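How I finally got my butcher-block top looking good again

I put off oiling my work table for almost a year. By September it had gone pale and thirsty, and every coffee cup left a ring. If yours is in the same shape, set aside one evening and a morning and you'll be fine!

Clear everything off first (yes, everything) and wipe the wood down with a barely damp rag. Let it sit until it feels bone dry. Then sand with the grain, nice and light. I start with 120 grit and finish with 220, and I don't bother going finer.

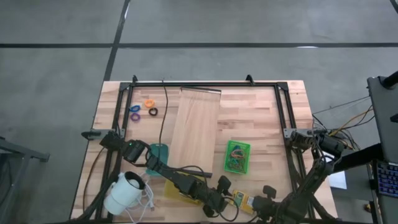
Trefor Wogan
Workshop editor, Farnlow

Light wood shows every scratch you make across the grain, so slow down near the corners. Vacuum up the dust, wipe again, and wait.

Now the fun part. Pour a little food-safe mineral oil in the middle and push it outward with an old T-shirt. I went through nearly 300 ml on the first coat, which surprised me, but dry wood drinks a lot! Leave it overnight and buff off whatever's still sitting on top in the morning.

I do 3 coats, one a night, and then a thin layer of board wax. Don't forget the underside, or the top can start to cup on you.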